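Virkix hand-held gripper study: progress report for February
Prepared by Lenuța Roman for the Furtună program office
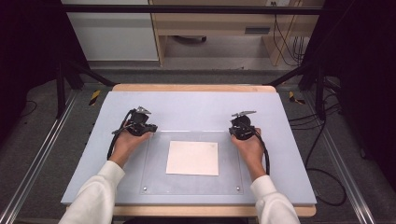

We had a very good month, and I'm glad to be able to write that with numbers behind it. The question you funded us to answer is whether a policy can learn two-handed paper handling from people working directly with hand-held grippers, without anyone driving an arm by remote control. As of this report I think the answer is leaning strongly toward yes.

Collection first. We now have 3,000 usable demonstrations of the paper tasks, from 8 operators. Another 202 were thrown out, mostly for tracking dropouts when one gripper passed in front of the other. That is a much smaller loss than I had budgeted for in the proposal, and most of it comes from the first sessions, before we changed how the operators start each take. They now hold both grippers still for a moment before reaching in. It's a tiny change and it made the alignment step so much easier!

The method itself has settled down. We train on the relative motion between the two grippers plus the opening of each pair of jaws, and we leave out absolute position in the room altogether. I was nervous about this, because the Wustent baseline depends on absolute position and it works well on rigid parts. On paper, though, the relative version learned faster and coped far better when we shifted the starting position of the sheet. In 200 test runs on the Biltar arms it finished the pick-and-turn task 163 times. The baseline, trained on the same demonstrations, finished 118.

The failures are interesting too. Nearly all of them happen in the first second of contact, when one side of the paper lifts and the other stays flat. Once both sides are up, the policy hardly ever loses it. Operators handle that moment by pausing one hand and letting the other catch up, and we can see the pause clearly in the gripper traces — but the policy smooths it away. We are trying a shorter action window to keep it in, and the early curves look promising.

Two things are behind schedule. The folding task has not started, as we wanted the pick-and-turn numbers to be solid first. The written operator guide is still half done.

Next month we plan to run the shorter window on the arms, begin folding with the same operators, and send you the cleaned data with its notes. Spending is on plan and we are not asking for any changes to the budget.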